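The Hour Before the Robot Moves

In our workshop in Kidmont we have one robot cell that takes old desktop computers apart. It has one arm, one table with slots, and a plate that holds the blocks where parts are placed. I have looked after it for three years. When visitors come, they want to see the arm pull a memory stick. I always hope they will ask about the table, but they do not.

My opinion is simple. We spend too much on the arm and too little on the hour before the arm moves. I mean the hour when a person cleans the slots, checks the bolts of the plate, pushes each cable with a finger and teaches the first point again, even if it was good yesterday.

Last winter the company Clumton, which sends us most of our old computers, asked why our output had fallen. In one month we had 266 stops. My manager believed the gripper was too weak and he wanted a new one from Gamero. I asked for two weeks before he signed the order. In these two weeks I wrote down each stop by hand, with the time and what I found. Most of them had nothing to do with force. The plate had moved a little, maybe the thickness of a fingernail, and every point we had taught was wrong by the same amount. One M6 bolt had been missing its washer for a long time.

We did not buy the gripper. I am still a little proud of this, but also sad, for the order was ready in one day and my request for a torque wrench had waited since spring.

Some colleagues say that a camera and better software will solve this. The arm will see that the plate is moved and will correct itself. I agree that it helps, and at our second site in Ngui they work this way. But there the correction became so good that the people stopped to look at the bolts at all. When the error grew too large for the software, the cell was down for 170 hours. A correction hides a small problem until it is a big one.

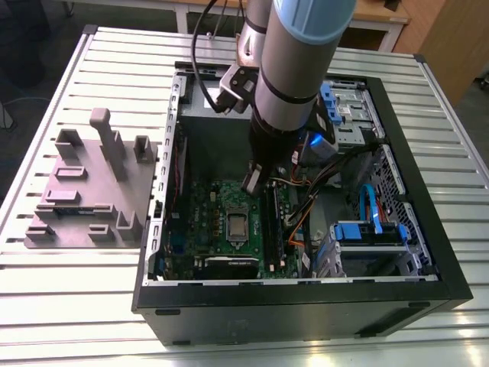
The arm over an open tower, with the fixture plate to the left of the case.

The cable on the arm is my other worry. A loop must be long enough for the last joint and short enough that it does not catch on the case. No drawing gives you this length. You move the arm slowly to each corner and you watch the loop, and after that you tighten the clamp. I do this again every 2000 cycles, and younger technicians think I am too careful. Maybe I am. But the time for it is not in any plan, so they learn that it is not real work.

I would like every offer for a new cell to have one more line, with the daily hours of a person who prepares it, and the salary for these hours.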